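Category: Grippers & Arm Kits > Tabletop

We're very fond of the Tamayo two-finger kit from Punura, and we think you will be too! It comes ready to bolt onto your arm, with 7 practice routines for everyday jobs like picking up bread or filling a basket. 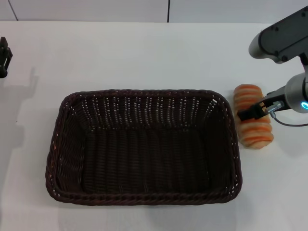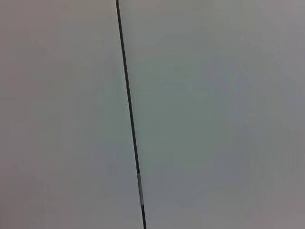 Fingers, bracket and a spare cable all ship together in one box from our Staltmont shop, usually within 6 days (a bit longer in September, when the schools order). If you'd like the longer 50 cm cable, just add a note at checkout and we'll happily swap it in.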